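Call for participants: hand feel and cleaning study of ribbed surfaces

Jerholm is looking for people who will help us with a study of pale ribbed surfaces. The work is simple, but it asks for patience and good attention. You do not need any education in textiles. We are glad for people who clean at home or at work, who sew, who repair furniture, or who only have strong opinions on which chair cover stays nice and which one looks tired after one winter.

What the study is about

Many homes and waiting rooms have surfaces with a fine raised texture. People choose them because they are calm to look at and do not show each small mark. Then they live with them, and other questions come. Does the dust sit between the ridges? Is it pleasant under the bare arm? Does the color look the same near the window and far from it? The makers have their own tests for strength, but these tests do not say much about how a person feels when she wipes the same surface for the hundredth time.

We want to collect the answers of ordinary users in a careful way. The study is led by Shih-chieh Tseng, and Bohdana Tymoshchuk is responsible for the sessions and for the contact with participants.

What you will do

You come to our room at Pirnska for 3 sessions. Each session takes 50 minutes, with a short break in the middle if you wish it. In the first session you will touch the samples and put your impression in your own words. In the second you will brush and wipe them in the way you would do it at home, with tools which we give you or with your own cloth if you prefer to bring it. In the third you will look at the samples under different light and tell us if you would call them cream, gray, greenish or something else. There are no wrong answers, and we do not measure your speed.

Please expect that some of the differences are small. The ridges are narrow and close together, and light and shade can change the color quite a lot.

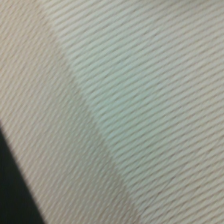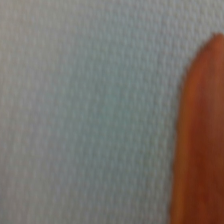

Fine rows and pale colors, seen from very near.

Sum-yee Fu wrote to us after the first round that she had been sure she would be bored, but in the second session she began to argue with herself if the ridges should be brushed along or across, and she went home and tried both on her own sofa. Along is better for crumbs, in her opinion, and across is better for hair. She also asked that we give more time for the wiping and less time for the forms. We have made the forms shorter.

Who can take part

We are looking for 20 participants. You should be an adult and be able to speak and read simple English, because the forms are in English. A strong accent or small mistakes are no problem, half of our team has them also.

You should be able to sit at a table and use at least one hand comfortably. Glasses and contact lenses are fine. If you have a difficulty to tell some colors from others, you are still welcome, only please write it in your application so that we can plan the third session with you.

We cannot accept people with open wounds or a fresh rash on the hands. If it heals before October, please write to us again, we plan one more round in that month.

What you receive

You receive 20 dollars for each session, paid at the end of the same session. If you must stop early, you are paid for the session you have started. Tea and water are offered. We are sorry that we cannot pay for travel or parking.

Before you come

Please do not use hand cream on the day of the session. It changes the feeling of the fabric samples, and it can also leave spots on the light colors. Rings and bracelets should be taken off before touching, we have a small dish for them. Clothes can be anything you like, but short sleeves are practical.

What happens with your answers

Your answers are kept under a number and not under your name. The results will be written in a report for Cletska, who pays for the study. The report can include short sentences from your comments, if you agree to this on the form. You can say no to it and still take part and receive the full payment.

How to apply

Send a short message to Bohdana Tymoshchuk through the contact form of this site, with the word "ribbed" in the subject line. Please tell us:

your name and how we should call you
the times of day which are possible for you
if you clean, sew or repair textiles for your work (it is fine if not)
anything we should know about your skin or your eyes

Applications are open until Apr 4, 2018. You will get an answer from us also in the case that all places are already taken. Questions on the payment go to Ming-te Siu, by the same form.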